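Gadget Corner: the Storska two-arm starter kit

Our review kit came in April, in two boxes and with a manual 67 pages long, ten of which tell you not to put your hand in it. Storska sells the thing as a pair of small desktop arms with two-fingered grippers, a camera for each wrist and some software from Cateck that does the thinking. We gave it the job we all hate most, which is sorting out chargers.

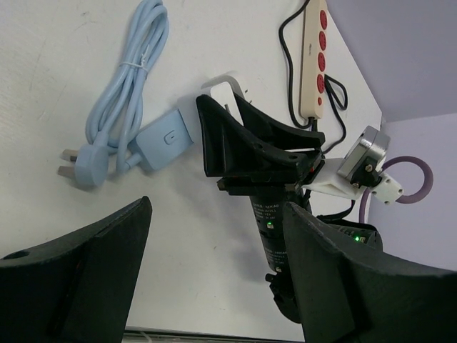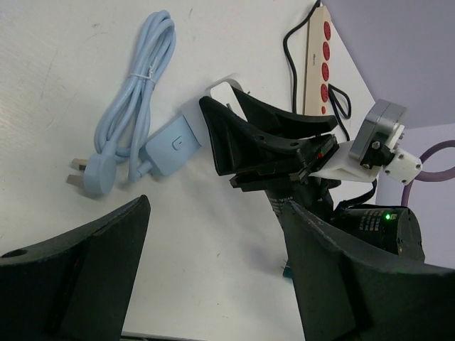
The wrist camera's view of the charger job, with the other arm at work by the light blue cable.

What you get for the money

The arms are the good part. They feel solid, the joints don't wobble much, and the white printed bracket on the wrist comes off with an ordinary screwdriver. Javiera Valdebenito built the first arm over a long lunch and the second in 37 minutes, which she would like recorded, so it is.

The wrist view is sharp enough to pick out the pins on a plug. It also shows every scuff on a white table, and I have now been sent a link to table cleaner by a colleague who thinks she is funny.

The software is where the biscuits came out. Teaching a new job means moving the arms through it by hand, again and again, until the kit gets the idea or you go home. Cateck suggests ten goes. We needed more than ten, and I'd budget an afternoon for anything with a cable in it. Cable is floppy and has its own opinions.

Support

Support is by email, through Carrasco, who handle the UK end. Josefina Insaurralde answered our first question the same day and our second one before we had quite finished asking it. Spare fingers come from Gevico and are sold in pairs, so if you break one you'll own a spare spare.

Worth having?

For a college workshop or a patient hobbyist, yes. For tidying your desk, a shoebox is still ahead on price. The kit stays with us until the end of the month, and members who want a go should put their name on the sheet by the kettle.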